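Workshop Tips: Recording Demonstrations Without Losing Your Whole May

A few things I learned while feeding pick-up examples to Zorar, the simulated arm on my garage computer. My first batch had 1420 runs in it. I threw out most of them, so learn from my electric bill.

Put the start position on a key. Lining the arm up by hand before each run feels thorough, and by the second evening you're lining it up wherever your coffee is.

Vary the dull stuff. I moved the object every time and left the table alone, and Zorar became a world expert on one table. Change the surface color, the light and the starting height. Do dim ones too.

Keep your fumbles, in a separate folder. A run where you miss, back off and try again is worth having. A run where you miss and say a word is worth having with the microphone off.

Name files before you record. I have a folder called "good" and another called "good good," and I could not tell you under oath which is better.

Stop at 4 in the afternoon, or whenever your thumbs go. Tired hands make wobbly paths, and the model copies wobble with real devotion.

Check what the gripper camera sees before a long session. Mine sits above and behind the gripper and looks out past the fingers, so anything close to the base is mostly hidden behind it. 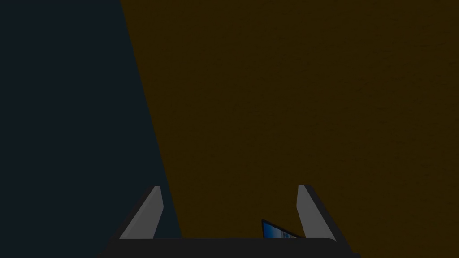

Pull up the first picture of every run as a page of thumbnails and skim it over lunch. If you can't find the object in one, decide then whether to keep it. I cut 141 that way in one sitting, with a sandwich, and the next training round went better than anything I'd done with a clear conscience.

Last one: back up to a second drive. Then unplug the drive, label it, and don't put the label on the charger.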